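Frequently Asked Questions: Small Grants for Village Halls and Community Rooms

Published July 6, 2021 by Glenys Mahuika, Grants Office, Horkilell Community Fund

The questions below are those most often put to the Grants Office by groups preparing their first application. They should be read together with the terms of grant, which take precedence if there is any difference in wording.

Who may apply?

Any not-for-profit group which runs a hall, meeting room or similar space that is open to the public. The group must have a written set of rules and a bank account in its own name that requires 2 signatures. Parish councils may apply where they manage the building directly.

We rent our building. Are we still eligible?

Yes, provided that the lease has at least six years left to run on the date of application. A letter from the landlord agreeing to the works must be enclosed. Applications received without this letter are returned unread.

What can the grant be spent on?

Repairs, heating, lighting, kitchen fittings, furniture, storage and improvements to access. Running costs, such as insurance and cleaning, are not covered. Nor can the Fund pay for work which began before the offer letter was issued, even if the invoice is dated later.

Groups sometimes ask whether several small items can be placed in one application. They can, and a single application is preferred. Each item should be listed on its own line with its own price.

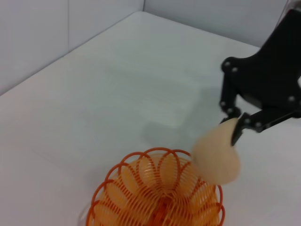 Where an item costs more than the limit shown in the terms of grant, two written quotations are required. Prices printed from a supplier's website are accepted for furniture and kitchen goods, but not for building work.

Do we need to raise any of the money ourselves?

Groups are expected to meet 30 per cent of the total cost. Donated materials may count towards this share if they are supported by a receipt or a signed note of value. Unpaid labour may not.

When will we receive a decision?

Complete applications are considered within 12 weeks. Those which arrive during September may take longer, as the Fund's accounts are prepared in that month. Applicants are asked not to telephone for a decision during this period.

May we change our plans after an offer has been made?

Minor changes may be agreed in writing by the Grants Officer, Mr Settimio Russo. A change of building, or an increase in the sum requested, requires a new application.

What if our application is refused?

The refusal letter will state the reasons. A group may ask for a review by writing to Ms Assunta Ferraro, Head of Grants, who takes no part in the first decision. A fresh application for the same works may be made after six months.

What records must we keep?

Invoices, receipts and bank statements relating to the grant must be kept for six years and produced on request.

Related pages
Terms of grant
Guidance on written quotations
Sarkeo Hall: report on completed roof works
Notes for tenants and landlords

Contact the Grants Office | © Horkilell Community Fund | Back to top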